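4.2 Does winning the toss help?

Captains in the Trendau league believe that the toss matters more in evening games than in afternoon ones. The usual account is that dew settles after sunset, the ball gets slippery, the spinners lose their grip, and the side batting second has an easier time. Television says so, coaches say so, and by now most captains act on it, choosing to field whenever they win the toss under lights. We went into this part of the study expecting to confirm the belief and put a size on it. We are no longer sure there is much to put a size on.

The full set contains 1,602 completed limited-overs matches. Abandoned games and games with a revised target were dropped before any analysis. For each match we know who won the toss, what they chose, the scheduled start, the venue and the result. We do not know how much dew there was. No one at the grounds measured it, and the earlier papers on this league did not measure it either, though several write as if they had. Zamudio uses the start time as a stand-in for dew and then discusses his results as results about dew. A late start also means cooler air, floodlights, tired bowlers, bigger crowds and, in this league, a different set of teams, as the stronger clubs are given more of the evening slots.

That last point deserves more attention than it has had. At Lutside, the home side plays most of its evening games against clubs that finished below it the season before. If the home side wins those games after choosing to chase, the toss gets the credit. When we match each evening game with an afternoon game between sides of similar strength, the gap between toss winners and toss losers narrows to the point where we would not want to bet on its direction. The same thing happens at Ventura. Only at Dustus does a gap of any size survive the matching, and Dustus contributes 200 matches, a large share of them played on a single square that was relaid partway through the period. We can't separate the dew from the new turf, and we doubt that anyone could with these records.

Butkienė argues that the effect is real but hidden by captains who choose badly. On this view, a captain who bats first in the evening throws away the advantage, and pooling his matches with the rest waters down the estimate. The argument is fair as far as it goes. It also has the awkward feature of making the claim very hard to test, given that any weak result can be put down to poor choices. We tried to give it a fair chance by looking only at toss winners who chose to field. The estimate rises a little, and so does its uncertainty. It falls again once team strength is included. Captains who choose to field are more often captains of good sides, perhaps because good sides are confident of chasing anything.

We also looked at whether the supposed effect grows through the season, as it should if dew is the cause. Evenings in December are much damper at the inland grounds than evenings early in the schedule. The season was split at its midpoint and the model run on each half. The two halves give nearly the same answer, and where they differ, the difference runs the wrong way. One could rescue the dew account by saying that ground staff now rope the outfield and spray it to keep moisture down. That may be true, but if so the advice to chase is out of date, and captains should stop being praised for following it.

A word on interviews. Earlier work leans on what captains said after games, and those remarks are nearly useless as evidence here. A captain who chased and won mentions the dew. A captain who chased and lost talks about early wickets. We coded the available interviews anyway, with 2 readers working separately, and the mention of dew followed the result far more closely than it followed the start time or the month. The readers disagreed on 2 of the interviews, both of which were left out.

Figure 2

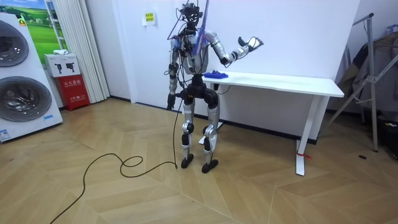

We would go further and say that the interviews should not be used even as background. They have shaped which games analysts chose to look at in the first place, and a sample of memorable chases will always make chasing look wise. The remaining models in this paper therefore leave them out, and the toss is kept only as a control. Readers who want to argue for a larger effect at Dustus are welcome to the match list, but they will need moisture readings from the ground itself, taken between innings, before the argument can move on.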